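### 3.2 Stopover bundles and redemption behaviour

The booking records cover 213 stopover packages sold through the Prerka reservation system between the October schedule change and the close of the following low season. Each package combined a return airfare with one or two hotel nights at a participating property in Andero. Fares were coded by cabin, and a night was counted as redeemed only when the hotel folio carried a matching voucher number. Bookings cancelled before ticketing were removed.

Redemption was higher in the premium cabins, but the difference narrowed once length of stay was controlled for. Travellers with a connection under 17 hours seldom used the second night, whatever the cabin. Crenshaw's earlier survey of Whitfield departures reported the same pattern, although her sample excluded fares bought with points. 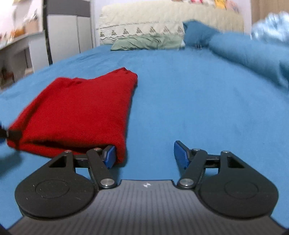

**Figure 4.** Folded red cloth on a blue bedsheet, with the blue finger pads of a hand-held gripper in the foreground.

Room cost to the carrier was estimated from the contract rate and not from the advertised rate, which the hotels revised several times during the period. Under the contract, unused nights were billed at 73 per cent of the agreed price. A low redemption rate therefore saved the carrier less than is usually assumed in the bundling literature. Breakfast and local taxes were included in the rate and could not be separated in the folios.

Shopping vouchers were treated as a distinct benefit. The Claketti centre returned around 300 stubs, some of them without a legible booking reference, and these were excluded from the regression. The remaining stubs show that voucher use was concentrated among guests who stayed both nights. We make no claim about direction here: a guest who planned to shop may have chosen the longer stopover for that purpose. Section 3.3 takes up this question using the date on which each voucher was requested.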